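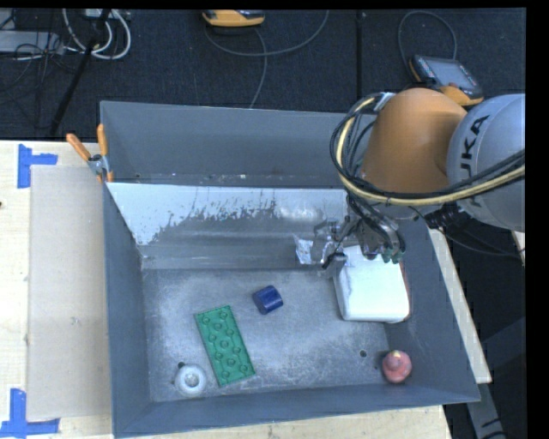
Label printer skips every second label after roll change
Posted by Faustino Alvarado, September

Product: Gidano desktop label printer, connected by USB
Software: Flotudon, label module
Status: Solved

Hello. I write this ticket for the packing office in Fasley. Until yesterday we printed all the shipping labels without problem. Then we opened a new carton of labels from Vörös, same size on the box as before, and now the printer gives one good label, one blank label, one good label, and so on. The red light blinks two times after each blank one, but the computer shows no error.

What I tried before writing:

I turned the printer off, waited a few minutes and turned it on again. No change.

I cleaned the print head and the rubber roller with the alcohol pen. Some glue came off the roller, but the labels came out the same.

I put back the last piece of the old roll. With the old roll it prints correctly, every label. So I think the printer is not broken.

I printed the test page from the printer itself, without the computer. On the new roll, the test page also leaves a blank label after it.

Order 561 has to leave before the truck at 4 p.m., so for now we print on the new roll and throw away the blank ones. It is a pity, because one roll has 400 labels and we lose half of them.

Update, 11:20 a.m.
Support asked me to measure the gap between two labels on both rolls. On the old roll the gap is 3 mm. On the new roll it is 2 mm, and the backing paper is more yellow and feels thicker. They also asked for the media sensor value, which is in the printer menu under Service. It shows 19.

Update, 1:45 p.m.
I ran the calibration as support explained to me. You hold the feed button until the light blinks three times, then release it. The printer pushed out five labels and stopped. The sensor value was still 19, and the next print was again one good, one blank.

Support then told me to open the cover and look at the small black sensor under the paper path. It can slide left and right. Ours was pushed completely to the left side, under the edge of the backing paper. I moved it to the middle mark and made the calibration again. Now the value is 42.

Update, 2:10 p.m.
I printed thirty labels from Flotudon and there was not one blank. I also changed the gap in the label settings from 3 mm to 2 mm, because the text was a little too low. Now it is centered.

One question is still open for me: does the sensor position stay saved when we go back to the narrow labels, or must we move it each time?

Reply from support, 2:35 p.m.
The sensor stays where you put it. For narrow labels, please check that the middle mark is still under the label, and calibrate once after each change of roll type. I am closing the ticket, you can open it again by replying.

Last updated: September, 2:35 p.m.

Contact | Copyright Gidano Support | Back to top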